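The Printers' Show in Dendville, Second Visit

1 June 2018

I went back to the Dendville museum because I didn't trust my first impression of the Dumitrescu exhibition. I had gone in March, when it opened, and came out annoyed. The reviews since then have mostly been kind, and a couple of readers wrote to ask what my problem was. So I took the train again and paid the full price again.

For those who haven't followed this, Dumitrescu was a family print shop in Plarnent. They did posters, handbills, funeral notices, theater programs, labels for pickle jars, and election material for every party that could pay. The shop closed and the contents sat in the building until the museum bought the lot. There are 1216 printed sheets in the collection. The exhibition shows 67 of them, spread over four rooms.

The selection is fine. I'd have liked more of the commercial work and fewer theater posters, but the theater posters are what people come for, and the big red and black one at the end of the first room deserves its wall. My complaint was about the labels, and after a second visit it still is.

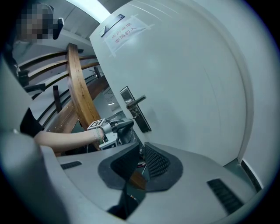 Why do the labels matter so much in a show like this one?

Most visitors can't read the sheets. They're in three languages, the type is small on many of them, and some of the spelling is out of date. If the label only gives a title, a year and the paper size, a person standing in front of a handbill has no way of knowing whether it is selling boots or calling for a strike.

In the second room there is a case of political handbills, and this is where it goes wrong. Two of them were printed within the same month for opposing sides. One calls for a boycott of shops in the market square, and it names the families who owned them. The other answers it. They lie side by side, and the label says "Handbills, letterpress, various." That's all. I watched a couple look at them, say something nice about the lettering, and move on. I don't blame them. The lettering is nice.

I know the argument for leaving text off the walls. Curators have been told for years that people don't read, that a room full of panels looks like a textbook, and that the object should be allowed to speak. I agree with a good part of that. I've been in plenty of museums where you spend the afternoon reading standing up. But a boycott list is a document before it's a design, and somebody in the shop set those names by hand, one letter at a time. The visitor ought to be told whose names they are.

The catalog does tell you. There's an essay in the back that goes through the handbills one by one, with translations, and it's very good. It is also sold only in the shop, and the gallery copy was missing from its stand both times I went. If the research is done and paid for, a few lines of it could go on the wall. 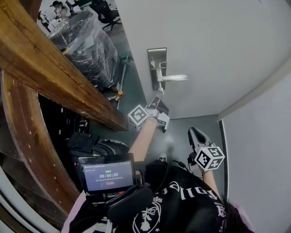 Sânziana Pascu

I should be fair about what improved between visits. The lighting in the third room has been fixed — in March the glass threw your own face back at you, and now you can see the funeral notices properly. They are my favorite part of the show. The shop had a small stock of borders and used them over and over, so you start to recognize the same cracked corner piece across decades of deaths. The room gives you time to notice that, and the bench is in the right place for once.

The fourth room has the press itself and a short film with a former apprentice who is now an old man. He talks about ink and cold hands. He says the owner's rule was that they printed what was ordered and didn't discuss it in the shop. I think that sentence is the whole exhibition, and it goes by in the film with no comment, after you've already walked past the case it applies to. I went back to the second room afterward and looked at the two handbills again. I'd suggest doing the same.

A reader asked how it compares with the Barkadon show on newspaper type from a few years ago. Barkadon had weaker material and much better writing. Every sheet had a translation of at least its headline, set in a size you could read without bending down. It didn't look like a textbook. Dendville could copy it in a week.

Go if you can, and leave more time than you think for the funeral notices. Ask at the desk for the gallery copy of the catalog before you start. The café was closed when I was there, but there's a bakery across from the station that does a decent cheese pie.

Next post will be the one on framing costs that I keep promising.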